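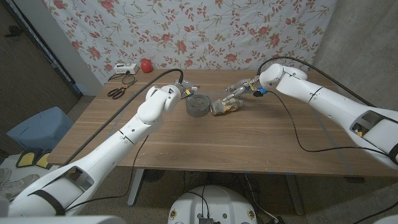
Trakdale cell, notebook, March

Started 8:40 am. Ayman wants the left arm signed off by lunch so Flarora can have the cell for the rest of the month. I said I'd look at it. I didn't say I'd sign anything.

The complaint from last time: left hand drops its fingers out of position partway through a run, throws a comms fault, comes good after a restart. Lavow's answer was to reflash the hand controller. Abla did that twice before I was involved. Both times the fault "went away" and both times it came back, so I'm not treating the firmware as a fix, whatever the release note says.

My money is on the cable. The left one gets pulled at the wrist end when the arm folds in over the middle of the table, and the right one has been allowed to hang wherever it likes. Logged 116 comms faults on the left hand over the last stretch of runs. Jihad sorted them by joint position and most sit with the elbow well bent. I'd want to see the same sort done on a second log before I called that proof, but it points the right way.

Done so far:

Power off, arms parked. Backed the wrist connector out on the left and looked at the pins. Clean. One screw on the wrist fitting was loose enough to turn with my fingers. Nipped it up, marked it with paint pen.

Moved the strap on the left lower link and gave the cable more slack to the wrist. Rekha thinks there's now too much and it'll snag on something. She may be right. We'll see at full reach.

Power on, homed, both hands opened and closed from the pendant. No faults, for what that's worth after five minutes.

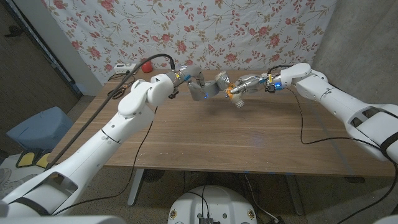
Working the hands close together is the pose I care about, because it's where the cable has the hardest bend and where both wrists are loaded. Ran it slow, then at normal speed. Watched the connector the whole time and it sat still. Before the strap was moved you could see it twitch. I still don't trust a short run. The fault never liked an audience.

Grip checks, in order:

1. Fitting with the orange collar, handed across at centre table. Finger force left at the old setting.

2. Bottle, tilted grip. Watch the thumb, which is where Abla reported it slipping. Don't raise the force to cover for a bad thumb zero.

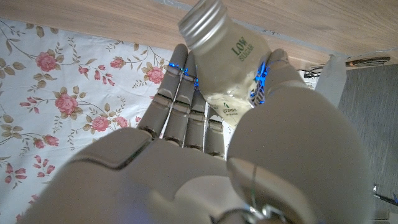
3. Tape roll, left hand, taken up high so the cable is at its longest. Hold and listen for the wrist.

4. Log faults per hand, not one total for the cell. The old sheet lumps them together and that's how we lost a week.

Ayman asked if a pass on all four is enough. No. I want 600 cycles on the left with the cover screws marked and the paint lines checked at the end. Caputo's sheet says the hands need no attention between services. I'd like to know who wrote that and whether they've ever owned one.

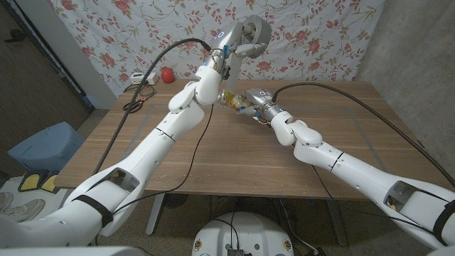 Left hand up with the grey tape, right hand in at mid-table. Cables strapped to the arms.

To do: spare wrist cable for the left (Randa has the part number), tidy the leads under the table, get the scissors off the tabletop before the long run. Zero offsets saved under today's name, old ones kept. If it faults again in the folded pose I'll swap the cable end to end and see whether the fault follows it.

Not signed off.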